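Surnance Opens Freight Rate Desk for Mid-Size Shippers

02/11/2024

Surnance, a transportation consulting firm, has opened a rate desk for companies that ship by rail and truck but do not have a full-time pricing staff. The desk reviews carrier contracts, checks fuel surcharge tables and prepares customers for renewal talks.

The service was tested with 8 shippers starting last June. Almost 3000 lane rates were reviewed during the test. Leclerc, a packaging supplier, was the first to sign on and has renewed for another year.

"We had three contracts coming up at once and one person to handle them," said Marcelle Guérin, logistics manager at Leclerc. "The desk gave us a lane-by-lane sheet we could take into the meeting."

Customers send in their current contracts and the last 26 weeks of freight bills. A written report follows, with a call to go over the results. Capucine Hervieu, who runs the desk, said most questions so far have been about minimum volume clauses and demurrage.

The desk works out of the Surnance office in Dondness. A second location in Lirkov is planned. 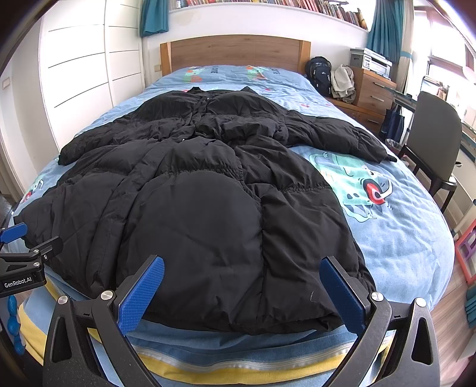
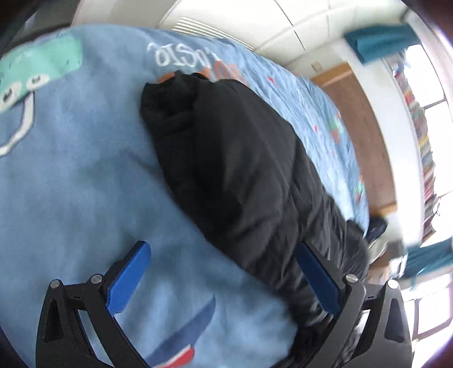 About Surnance
Surnance advises shippers on rail and truck contracts, carrier bids and freight bill audits. Rate desk inquiries can be sent through the contact form on the company's website.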